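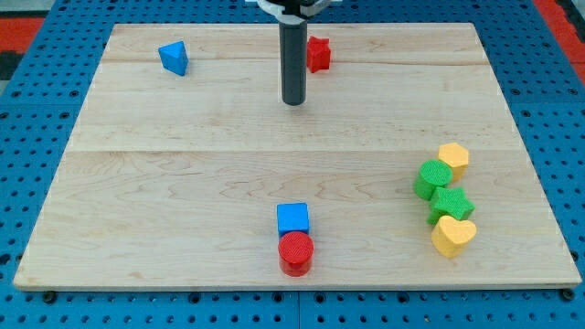

Was anyone hurt, and why did it take until now to say anything? The question was put to us by a reader this morning, and it deserves a full reply. Nobody was hurt. The account follows in several posts.

The fault occurred on 27th February at the Plallance test hall, during a block-sorting trial on the wooden board. The arm was moving at working speed when it failed to stop at its set height and pressed down on the board.

The operator used the emergency stop. The arm halted, but it took 2 seconds to do so. Our own safety rules allow far less than that, and we have treated the late stop as the more serious of the two faults.

On the first fault: the height of the board is stored in the control software, which is supplied by Drotel. After an update, the software went back to an older value. That value had been measured before the present board was bolted to the blue platform.

The arm therefore took the surface to be lower than it was. The force limit should have caught this. It had been raised to 200 newtons for an earlier trial with heavier parts and had not been put back.

On the second fault: the stop signal passed through a relay unit made by Jaidee. The unit was working as its maker intended. We had set a delay on it during installation and had failed to remove the delay afterwards. The error was ours and we do not attribute it to the supplier.

Trials were suspended the same afternoon. All 6 cells in the hall were taken out of service, including those which had shown no fault, and each was checked by staff who do not normally work on it.

The delay was found on one other cell. It has been removed from both. Stop times are now measured at the start of every shift and written in the cell log, and a cell that fails the test stays off until it has been signed back in.

Force limits can no longer be changed from the operator's screen. A change needs two signatures and lapses at the end of the day. Stored heights are checked by a slow touch against the board before any trial begins.

We have been asked whether the shape of the blocks played a part. It did not. Stars, hearts, cylinders and cubes are all handled by the same routine, and the fault lay in the height of the surface beneath them.

As to the delay in publishing: Erau, which carried out the outside review, asked us to wait until its engineers had repeated the fault under controlled conditions. We agreed. We accept that a short notice could have been issued in the meantime — and in future one will be.

The review report will be placed on our website in June, with the stop-time records attached. Staff at other sites who use a similar relay are advised to check its delay setting before their next run.

Questions may be sent as replies to this thread. We will answer those we can and pass the remainder to the safety office.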